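Apr 7, 2024

Remote demos, fabric handling, left arm. Loan Khương on the leader arm, me on the log.

Picked up where we stopped after the gripper swap. Plan was 30 demos of taking hold of white fabric next to black fabric and pulling it clear. Before starting I re-zeroed the wrist and checked the leader against the follower at both ends of travel. There was a small offset in wrist roll, fixed in the Uduveck config, old value left in as a comment.

First 5 thrown out. Loan was closing too early and the fingers rode up over the folds. She now comes in slower and waits at the edge before closing. Much easier to control, but the demos run longer, and the recorder has a limit of 1000 steps per episode. Two hit it and got cut. Raised the limit on the Firow machine only. Hanne Egilsson, please do the same on yours before you record or the lengths won't match.

Also tried guiding the arm by hand with the motors slack. Fine for the approach, bad for the pull: the cloth drags and you can't feel how hard the fingers are closed. Staying with remote for this task.

Exposure on the wrist camera is still on auto. With the window behind the cloth the blinds go nearly white. Want to try it locked.

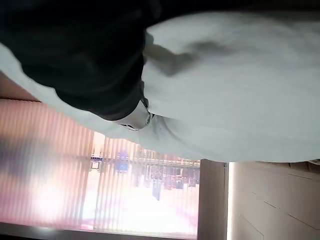
Wrist view, left arm. Silver clip where the black and white fabric meet, window and blinds behind.

To do: lock exposure and redo a short set. Label the cut episodes so they stay out of training. Ask Distside about softer finger pads.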